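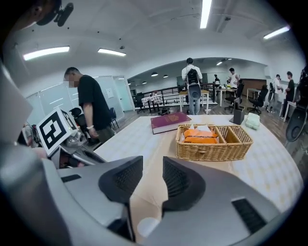
Gripper comparison, second progress report to the Makokha fund
May 28, 2019

Where we are
The money you gave us was for finding out which of two finger pads belongs on our hand-held gripper. We now have 691 usable recordings and a preference, which we are trying not to call a result yet.

The pads
Both sets fit the same gray jaws. The Janda pad is the pointed black one with the ribbed inner face. The Skudwood pad is flat, wider and a good deal cheaper, a fact the people who have to order them mention often.

On soft packets the Janda wins easily. The ribs give a little and the packet stays put. On hardcover books the two are close, and on anything that has to come out of a narrow basket compartment the Skudwood is simply too wide. It picks up the basket instead – a skill we did not apply for funding to develop.

Tracking
The marker cubes mounted on the grippers hold up well when one person works alone. With several people recording in the same room we lose the pose more often than we would like, mostly when somebody turns and puts a shoulder between cube and camera. Bener, our logging software, used to fill these gaps with a confident straight line. It now leaves them blank, and we count that as progress.

Spending
Pads have gone over budget by some 6 percent. Tablecloths, which we did not foresee as a line item, account for a little of it. The checkered pattern stays, as changing it now would mean redoing the baseline.

Until the next report
We owe you 3 things: a wear test on the Janda ribs, a narrower Skudwood if the supplier answers our mail, and the full set of failed grasps with labels. The wear test is slow and will probably run into November. The failed grasps are nearly ready, there being no shortage of material.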